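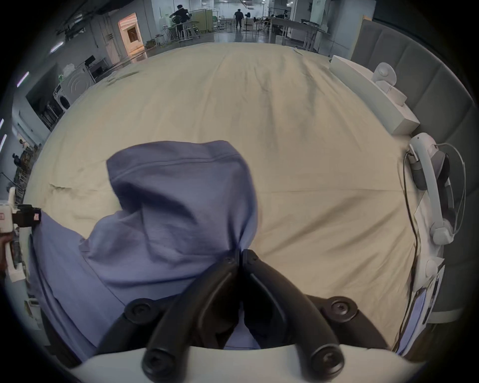

To: Members of the Bidgate Reading Circles list
From: Circulation Office, Bidgate Library
Re: Annual reading tally and the August deadline

Dear members,

The office has received several messages about the annual tally. The following was posted to the list last week and covers most of the points raised:

> Our circle in Tapia would like to know whether audiobooks count toward the tally this year, and whether a book begun before the reading year opened may be logged when it is finished. We also have two members who gave up on the same long novel after 400 or so pages and feel they should get something for it.
>
> Could the office also confirm the page minimum? Our printed sheet gives one number and the Brirkine circle has been told another.

Audiobooks count, provided the recording is unabridged. A title should be logged once only, even if a member has both read and listened to it.

A book begun before the reading year opened may be logged on the date it is finished. Unfinished books are not included in the tally. Members may enter them in the comments column, and we do read that column.

The page minimum is 40. The printed sheets sent to Tapia carried last year's minimum of 35, and corrected copies are now at the Beltach branch desk. Poetry collections and picture books are exempt from the minimum, as before.

As of this message, 242 members have submitted at least one title, for a combined total of 1,263 books. Circles that submit on paper are asked to write the author's surname first and to leave the shaded box blank. Sheets must reach the office by 5 p.m. on the last working day of August. Sheets left in the book return after that hour will be entered in the next reading year.

Questions about rereads should be sent to the office directly, as the rule is under review and a separate notice will follow.

Circulation Office
Bidgate Library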